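Section 3: When messages or photos won't send

Applies to the Derkden messaging app, phone and desktop. If you've only got the web version skip to step 9.

Updated 18/01/2020 by Marcelle Collet. Bits on group chats are from Hằng Doãn, ask her not me.

Before you start

You need your Derkden login, your recovery code (the long one from set-up, section 1) and a wifi connection you trust. Mobile data works too but the backup step will chew through it.

CAUTION: Do not uninstall the app as your first move. Unsent messages live on the phone only. Uninstall and they're gone, and we can't get them back for you.

Is it you or is it us?

1. Open the Flernton status page in a browser. Not in the app, the in-app status line can lag.

2. Look at the three rows: Text, Media, Sign-in. Green is fine. Amber means slow. Red means down.

3. If any row is red, stop here. Leave the app installed, leave yourself signed in, wait. Queued messages go out by themselves once the row is green again.

4. All green? Then it's most likely your end. Keep going.

Note: amber on Media with green on Text is the common one. Your words go through, photos and voice clips sit there with the grey clock. Don't keep tapping Resend. Every tap makes another copy in the queue and your mates get the same photo 14 times.

Clearing a stuck queue

5. Close the app fully. Swipe it away, don't just go back to the home screen.

6. Turn on flight mode, count to ten, turn it off.

7. Open the app. Go to Settings, then Storage, then Outbox. You'll see a list of whatever hasn't gone.

8. Hold your finger on the oldest item and choose Send first. Usually one bad file is blocking teh rest. If the oldest one fails with error 62, the file is too big or damaged. Delete it from the Outbox (the original stays in your gallery) and the others should move.

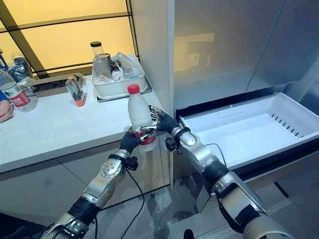 9. Web version: no Outbox screen. Sign out, clear the site data for Derkden in your browser settings, sign back in. Anything unsent in the web version is lost, so copy long messages into a note first.

10. Send a plain text message to yourself. One tick means it left the phone. Two ticks means it landed.

11. Now try a small photo. Still stuck on the clock? Next bit.

Signed out and can't get back in

Happens after a big outage, everyone's phone asks for a new sign-in at once and the codes come slow.

12. Ask for a code ONCE. Wait the full countdown.

13. If two codes turn up, use the newer one. The older one is dead the moment the second is made.

14. No code at all? Tap Use recovery code and type in the long one. Dashes don't matter, capitals do.

CAUTION: We never ring you for a code. After the November outage there were texts going round pretending to be from Flernton with a link to "restore your account". Fake. Don't tap it, don't reply. If you already did, change your password and then go to Settings, Devices, Sign out everywhere.

Switching to the backup server

Only if the status page tells you to. Otherwise it just makes things slower.

15. Settings, Connection, Server. Default is Hurkorden.

16. Choose Zacharias. The app will restart, screen may go blank for a bit. Normal.

17. Check the small label at the bottom of Settings now reads Zacharias. If it still says Hurkorden the switch didnt take, do step 16 again.

18. Switch back when the status page is all green. The app won't do it for you.

Note: voice and video calls are off while you're on Zacharias. Text and photos only. Stickers come through as blank squares, they fill in later.

Group chats (from Hằng)

Groups catch up last. You may see messages out of order, or a reply with nothing above it. Leave it. Pulling down to refresh is fine. Leaving the group and rejoining is not, you lose the history on your side and an admin has to let you back in.

If you're an admin: don't make a second group during an outage. Everyone ends up split over the two and there's no merge button. Yes we've been asked. No date for it yet.

Polls that were open when the service dropped need to be closed and run again, votes cast in that gap may not count.

Still no good

Go to Settings, Help, Send report. Tick Include log. Add the time it first went wrong and your phone model, and whether you did the Server switch. Don't put your recovery code in the report, please, people do.

Reports go in a queue, and one per fault is plenty. Sending another puts you at the back.

Backups and restoring to a new phone are in section 4.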